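Ornum Kitchen Bench: simulation pack for two-armed robots

I built this pack with Lenka Matoušek after we got sick of comparing hands on plain grey boxes. Load it up and you get a stone benchtop, white cupboards, a cutting board of fruit and veg, and a yellow basket to put things in. Swap the hands, keep the kitchen, run it again!

My favourite test is the bottle. It's an upright bottle with a round cap, so a multi-fingered hand has to wrap it properly (a lazy pinch grip lets it tip), and the basket is small enough that your wrist angle really matters.
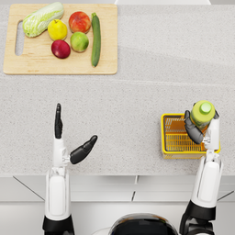
What you get

Bench scene with 3 hand mounts per arm, so you can try Grillent and Marti hands on the same job
716 starting layouts, with the produce shuffled around
Controller settings for Lustar arms, tuned by Vilém Kuruc

I'd start with the bottle, then have a go at the cucumber. Long and round is harder than you'd think.

Item code 1219. Licence covers one lab.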